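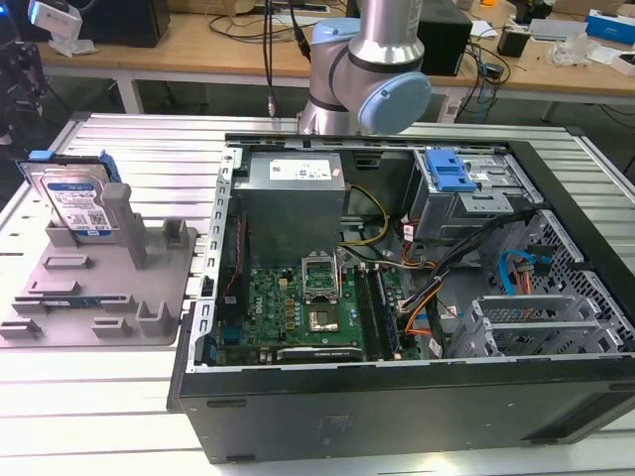
The old tower on its side with the panel off.

I have put off dealing with this computer since June. It's a black desktop tower that came to me from Lies Meijer when she moved out to Braltby, and it has been my spare machine ever since, mostly for scanning and for keeping old photos on. Over the summer it started switching itself off, and then it stopped switching on at all.

So I have been taking it apart in stages and writing down what I find, partly for my own use and partly because Malte Diekmann has one very like it and keeps asking.

Laying the case flat is the first thing I'd recommend. I used to work on these standing upright and everything I unscrewed dropped to the bottom, usually under the board. On its side you can see the lot at once and both hands are free.

The processor socket is empty with its metal bracket up. I'm leaving the bracket as it is until I know whether the board is worth keeping. The pins in these sockets bend if you so much as brush them with a sleeve, so I keep my cuffs rolled up and don't put anything down on that side.

The wiring is the part I like least. Yellow, black, orange and red power cables wander right across the middle of the case from the power supply over to the drives, and whoever built it didn't tie any of them back. I have bought a bag of 300 cable ties from Wegener, which is far more than I will ever use, but the small bag was nearly the same price.

The drive cage has a bright blue plastic latch, and I wish everything in a computer were coloured like that. You know straight away which bit is meant to move. The light blue SATA cable is the same idea - easy to follow from one end to the other without pulling at it.

I don't yet know what killed it. Raluca Moldovan says power supply, and she has mended a lot more of these than I have. A replacement from Jullon is 63 pounds, which seems steep for a machine this age. There is a second-hand one going in Pritside for less, but it has no guarantee, and I'm wary of buying somebody else's fault.

Still to do:
Copy down the details from the power supply label
Clean the memory contacts
Brush out the vent grilles
Tie the cables back
Check the drive in another machine

The last of those matters most to me. There are some 3,000 photos on that drive and I only ever copied part of them anywhere else. If it reads all right, I'll be a good deal less bothered about the rest of it.

Posted 08/09/2024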